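Indance 卓上ディスプレイ小物セット README

最終更新: 2026年3月10日

1. 概要

本書は、卓上ディスプレイ用の小物一式「Indance」について、内容、置き方、手入れ、記録の付け方をまとめたものです。店頭の棚や打ち合わせ机の上に、小さな部屋のような一角を作るために使います。家具売り場の見本とは別の管理になります。番号が重複しているものもあるので、台帳を見るときはシート名を確認してください。

色は黒、淡い緑、ピンクの3系統に絞っています。白は鉢だけです。以前の版にあった真鍮色の小物は外しました。倉庫の箱に残っていても、このセットには混ぜないでください。

2. 含まれるもの

小テーブル: 淡い緑。脚は角形でまっすぐ。天面は細かい格子状の網目。
ろうそく立て: 黒。丸く平たい台座に細い軸、上に小さな受け皿。
ガラス類: ピンクの半透明。花瓶と小ぶりの器。
植物: 葉の細かい緑のもの。白い角鉢入りと、小さな人工のもの。

ろうそく本体は含みません。火を使う展示には対応していません。

3. 置き方の基本

天板は木のものを使います。板目が横に走る向きに置くと、小テーブルの脚の線とそろいます。緑の小テーブルを中央に据え、鉢植えは右の奥寄りに置いて、葉がテーブルの上にかぶらない程度に離します。

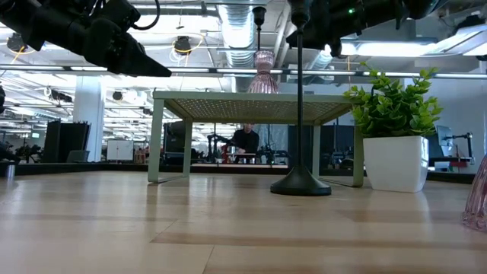
背の高いものは一つの配置につき一点までとします。二点以上並べると小テーブルが低く見え、上に置いた小物に目が行きません。ピンクのガラスは中央に集めず、一つは端に逃がしておくと色が散ります。照明は正面からではなく奥側から当てるほうが、ガラスの色が出ます。蛍光灯の下では緑がやや灰色に寄るので、色の確認は窓際で行ってください。

4. 天面に小物を載せる場合

ろうそく立ては奥、ガラスの花瓶は手前が標準です。ろうそく立ては軸が細く、持つときに倒しやすいので、台座の近くをつまんで動かします。横にして運んでもかまいませんが、受け皿の縁を机に当てないこと。塗装が欠けたものは台帳の備考に「縁欠け」と書き、展示には回しません。

網目の上では、底の小さいガラスが少しがたつくことがあります。透明の滑り止めは最小の丸形を使い、格子の穴から見えない位置に貼ります。器は天面に載せず、手前の木の面に離して置いてもよいことにしています。

5. 手入れ

ガラスは乾いた布で拭きます。ひだのある面は布が引っかかるため、刷毛で先にほこりを落とします。網目の天面は裏からも刷毛を通します。人工の植物は月に一度、葉を開いてから送風で飛ばします。水拭きは葉の根元に跡が残るので避けてください。

6. 記録の付け方

配置記録は Grevov 形式の表に、1配置を1行で入力します。現行版の件数は次のとおりです。

登録済みの配置: 258
うち確認待ち: 53
備考欄の上限: 500文字
確認の回数: 2回

列は、配置番号、天板の種類、使用した小物、左右の位置、備考の順です。位置は手前に立った人から見た左右で書きます。奥から見て書いた古い行が混じっているため、見つけたら備考に「左右未修正」と入れておいてください。 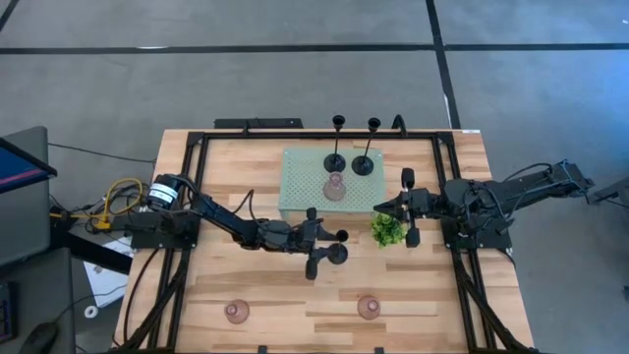 7. 名称の決まり

小テーブルは Drondari、ろうそく立ては Kun と記します。台帳では片仮名にせず、ローマ字で統一します。天面だけを指すときは「Drondari 天面」と書き、「トレー」は使いません。ガラスには個別の名前を付けず、花瓶、器、かさの別だけを書きます。

8. 既知の問題

・旧版の写しでは、器と花瓶が同じ列に入っている。
・鉢の寸法が台帳と箱のラベルで一致しない。次回の更新は5月の予定で、それまではラベルの値を使う。
・人工の植物は向きの記録がない。葉の多い側を手前にする。

9. 利用と変更

社内の展示と撮影には申請なしで使えます。外へ貸し出すときは、貸出表に行き先と返却日を書いてください。小物を追加または廃止した場合は、2節の一覧と台帳を同じ日に直します。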